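Okay, I've been promising this thread since June. We put robots into housekeeping and laundry at the Miltmont, where I'm an assistant housekeeping manager, and people keep asking me what it's like for the staff. Long one coming, get a coffee!

---

Quick picture of the place for anyone new. Old hotel, big rooms, lots of carpet, a laundry in the basement that used to hit ninety degrees by lunchtime. I started there folding pool towels. I still dream about pool towels.

---

First thing we automated was boring: the carts. Linen used to go up in the service elevator with a person pushing it, and the person had to stand there while the elevator stopped at every floor for somebody's breakfast tray. Now a cart drives itself on, rides up and parks by the linen closet. I love this cart so much.

---

The housekeepers call it Tadico, which is the name printed on the side. It beeps at corners. Two of the ladies on the fifth floor beep back.

---

What changed with the carts: backs. That's the big one. A full cart of wet-weather bathrobes and king sheets is heavy, and the hallway carpet fights you the whole way. People on my team who used to go home with heat packs are going home without them. I'd have signed off on the whole thing for that alone.

---

What also changed, and I didn't see it coming: the runners lost their chat time. The cart runs were when you found out whose kid had a fever and who wanted to swap shifts. We noticed after a few weeks that swaps were going wrong, and it was because people weren't bumping into each other anymore.

---

So we added a proper sit-down break at 10:30, everybody together, paid. Parisa Ghasemi, who has run our laundry floor longer than I've worked anywhere, fought for that one. She went into the meeting with a list written on the back of a dry cleaning ticket and she got all of it.

---

Second thing: counting. We used to count linen by hand at the end of the day. Stacks of pillowcases, somebody with a clipboard, somebody else talking to them so they lost their place. Now the sheets and towels have little tags sewn in and a reader at the chute door does it.

---

First full count with the tags came back 1,231 bath towels. My clipboard number from the day before was not 1,231. We will not be discussing my clipboard number.

---

The counting job wasn't anybody's favorite, so no tears there. But it was somebody's last hour of the shift, and an hour is money. We had to sit down and work out what that hour turned into before we switched it on. It turned into mending, mostly. We throw out a lot less now, and one of our guys found out he's really good on the sewing machine!

---

If you're a manager reading this, please do that part BEFORE the equipment shows up. We got it right with the counting and wrong with the carts, and I could feel the difference in the room.

---

Third thing, and the one everyone wants to hear about: arms. Robot arms, in guest rooms, handling fabric. We're in the early days with this. It's a trial, on one floor, in rooms we've taken off sale, and the people running it with us are housekeepers on their regular pay.

---

The goal is small on purpose. Folding clothes and smoothing bed linen. No bathrooms, no vacuuming, no minibar. I think people imagine a robot that comes in and does the room. A room is a hundred little jobs and most of them need somebody who knows what a guest is like.

---

Fabric is SO hard, by the way. I had no idea. You and I pick up a T-shirt and it sort of folds itself in our hands. For a machine, that shirt is a different shape every single time. Sleeve under, sleeve out, collar flipped, and every one of those is a new problem.

---

The fun part is that my team knows more about this than anybody. Ask a housekeeper how she folds and she'll say "I just fold it." Ask her to do it slowly and there's this whole method in there! Where the thumb goes, when to let go, the little shake at the end. We've been writing it all down.

---

We have 4 folds in the book so far. Parisa rejected the first version of every one of them. "Would you put that in a drawer? I wouldn't put that in a drawer."

--- 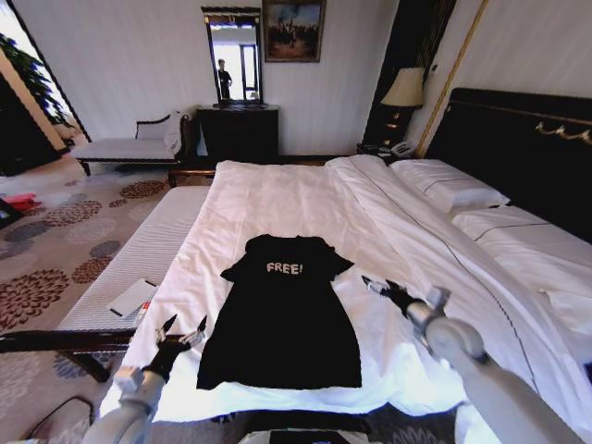

---

And the bed makes a surprisingly good folding table, for people too. It's wide, it's the right height for most of us, and the sheet grips cotton a little so things don't slide off. The trouble is it's soft. Press down on a mattress and the whole surface moves with you, which my hands have known for years and a machine has to learn.

---

Dark shirts on white sheets are easy to see, so that's what we like to start with. White shirt on white sheet is the mean version. I've watched grown adults lose a white pillowcase on a white bed, so I have some sympathy.

---

People ask if it's fast. No! I can fold a whole suitcase in the time we spend talking about one sleeve. Speed isn't what I'm excited about right now. I want it to be gentle and I want it to be the same every time, and then we'll talk about fast.

---

The question I get most from my own staff, and it's a fair one: is this coming for my job? I'm not going to post something cheerful about that. What I can tell you is what's in writing. Nobody's hours get cut because of the trial, and if a task goes away, the hours get reassigned with the person in the room when it's decided.

---

We're also short-handed every summer, and have been for as long as I've been here. The work that wears people out is the repeated stuff, bending and lifting and folding the same thing forever. If some of that goes away and the people stay, I'm happy. If the people go too, I'll be on here complaining, loudly, with my name on it.

---

One more change I really like. There's a new job! We call it floor lead for equipment, it pays more, and you get it by knowing housekeeping first. Both people doing it came off the room floor. One of them had never used a spreadsheet and now she makes spreadsheets at me.

---

She's also the one who worked out that the carts kept getting stuck on five because the hallway runner had a curl in it. The supplier had been blaming the software for a week. She fixed it with carpet tape.

---

Stuff that still bugs me, since you asked: the beeping at night (we turned it down, guests still mention it), the tags that come off in the hot wash, and the charging spots, which took over the corner where people used to leave their shoes. We're getting shoe shelves. They're ordered. I check on them daily.

---

Somebody in the replies wanted to know about the training. It was two afternoons for the carts and most of that was learning where the stop button is. Everyone on the floor presses it for real at least once. I think that matters, your hand should already know where it goes.

---

Our sister hotel, the Sultton, is starting with carts in the fall, and a few of their folks are coming over to shadow ours. My team is already arguing about who gets to show them around. Parisa has been told she's giving the laundry tour and has started cleaning things that were clean.

---

I'll post again when we've got fold number five past her. Ask me anything about carts in the meantime, I could talk about carts all day.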